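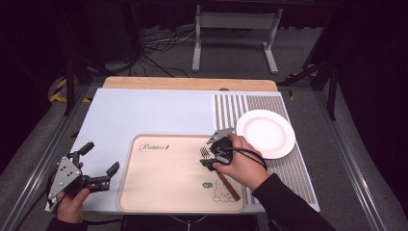

October, notebook, delivery records trial

Picked up again after lunch. The Gullaleo depot has sent over its driver hours as one enormous spreadsheet (1154 rows, bless them) and I've spent most of the afternoon getting it into Renumel. The import itself was painless! What wasn't painless was the rest breaks, which the old paper sheets write as "2" when they mean two short stops, and which Renumel very happily reads as two hours. So for a while every driver on the northern route looked wonderfully well rested.

Fixed by splitting the column before import. I've left the script in the shared folder, called breaks_split, please don't rename it, the nightly job looks for it by name. 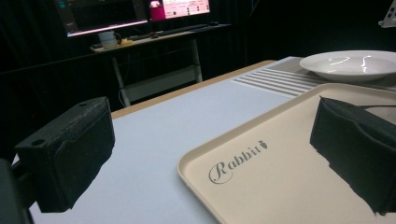 Next thing was the Jireš run. 17 trips came through with the arrival earlier than the departure. I blamed the tablets first (sorry, tablets), but the yard clock was set to winter time early and somebody had been copying from it. Shifted those by 60 minutes and they all line up with the fuel receipts now, bar one, and I can't read the receipt for that one at all.

Still to do: ask Skotimeo whether their tracker sends a record when the engine is idling or only when the wheels turn. Their manual says both, on different pages. If it's the first, our waiting times at the loading bay are probably fine as they are. If it's the second I'll have to redo the bay report, and I'd quite like to know before I send it round.

Backup taken at ten to five. Old sheets are in the blue folder, unsorted.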